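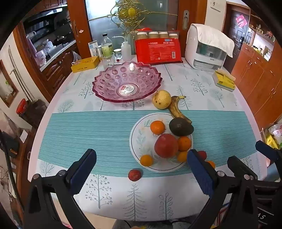
Fruit Week, Part One

October 26, 2019

So the club finally voted and we are doing the fruit task for the fall round! I wanted laundry, for the record, and I lost by two votes. Our team name is Hamemo (long story, it started as a typo on the sign-up form) and the job is to clear a messy table into a bowl, one piece at a time, without squashing anything.

I figured oranges would be easy. They're round, they're pretty tough, the gripper fingers have those nice blue pads. But once you pile a few on a plate next to a big red fruit and stick an avocado up on the rim, there's hardly any room to get a finger in between. You go for one orange and the one next to it wants to come along too. The banana is its own problem. Ours is super brown by now and I'm scared to close on it all the way, so I keep coming in too gently and it slides right out (three tries last night, three slides).

We're collecting everything by hand for now. You hold the gripper, do the task, put it all back in a mess, and go again. As of this morning we have 1,055 clips, and 806 of them passed the checker. Most of the rejects are mine, I think, because I move way too fast when I get bored. One of our seniors told me to pretend I'm underwater and that helped a lot.

A few notes so I don't forget them before the next meeting:

Pick from the outside of the pile first. Going straight for the middle is a great way to make oranges roll.

Pull the bowl closer before you start. The reach over the plate is awkward and my wrist was complaining after nearly 2 hours.

Leave the small red fruit for last. It rolls if you even breathe on it.

Next up is training on the Tollard machine in the lab, if the Plendex folks (they have it booked like crazy) will give us an evening slot. I also want to try a different tablecloth, to see if the tree print is messing with anything. I'll post the first results in part two, good or bad. Also I really need to buy more bananas.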